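Flumdale Robotics Club forum
Projects > Two-arm group
Thread: Stool task, round two: which grip?

latticework_liz
Right. The student showcase at Prerkusdale is in January and we still haven't agreed how the two arms are meant to hold the stool. I've got 54 practice runs logged from the last fortnight and the notes column says "fine", "fine", "odd" and "ask Gaétan". I did ask Gaétan. He said it was odd.

Can we settle it in here before someone settles it by breaking something?

gwong
Gaétan Wong here, author of "odd". What I meant was that the left arm closed a fraction early and the stool turned a bit before the right one caught up. If both close together it behaves. My vote is both grippers on the lower rail, one each side, and leave the legs alone.

soldermonkey
Legs. Always legs. You pick up a stool by its legs if you're a person with any sense.

gwong
I pick up a stool by its seat, like everybody else in Europe.

soldermonkey
Then put the grippers on the seat and we can all go home.

sdixit
The seat is too wide for the grippers, which we established in the first week and again in the third. Please read the pinned post. It's 301 words, I kept it short on purpose.

For the new people, this is the rail hold as I'd like us all to practise it. Steps are the same for whoever is driving.

1. Stool on the black table, upright, lattice clear of anything you care about.

2. Bring both arms in from the front at the same slow speed. Left gripper goes on the lower rail close to the lattice, right gripper goes on the right end of the rail. Stop once both are holding. Don't lift yet, however well it's going.
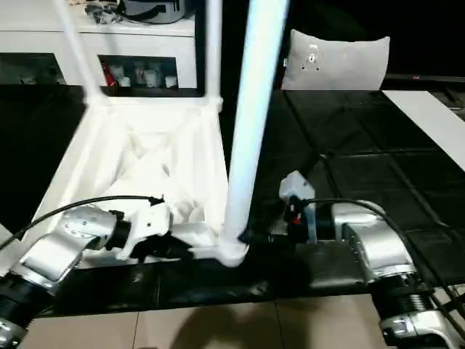
3. Check your cables. The left one loops over the arm to the gripper, and if you twist the wrist too far it will remind you.

4. Lift both sides together, a hand's width, count to five, lower.

5. Write down what happened in actual words. "Fine" is banned from now on.

Sarita

latticework_liz
Is "all right" banned?

sdixit
Yes.

hobnob_9
New person, sorry. Why is the left one so near the lattice? If it slips inwards it'll get a strut between the fingers. I'd go further out and match the right side, then at least you've only one thing to get wrong.

sdixit
Fair question. Further out, the left arm has to fold up more and the elbow gets grumpy. I'd rather have a lopsided grip we can repeat.

gwong
I'm with hobnob_9 for what it's worth. I did a few with the left one further out and the elbow was no worse than mine.

soldermonkey
Team Hà used legs last year and came second.

latticework_liz
Team Hà had a different stool, a different table and four grown adults who'd taken the week off work. We have until half past eight, when they lock the building.

soldermonkey
Second, though.

sdixit
Let's do it properly then. I want more than 200 runs before January anyway. First half with the left gripper near the lattice, second half further out, same drivers for both. soldermonkey can have ten on the legs at the end of an evening if he does the packing up.

soldermonkey
Fifteen.

sdixit
Ten.

hobnob_9
Happy to drive for some of it. Do I need a login for the Flandomum software or is it the shared one?

gwong
Shared one. Door code for the cupboard is 3422, the login's on the card inside.

latticework_liz
Gaétan, this forum is public.

gwong
Ah.

sdixit
I'll get the code changed. hobnob_9, come at six and I'll show you where things are. Bring a pen, the log sheet eats them.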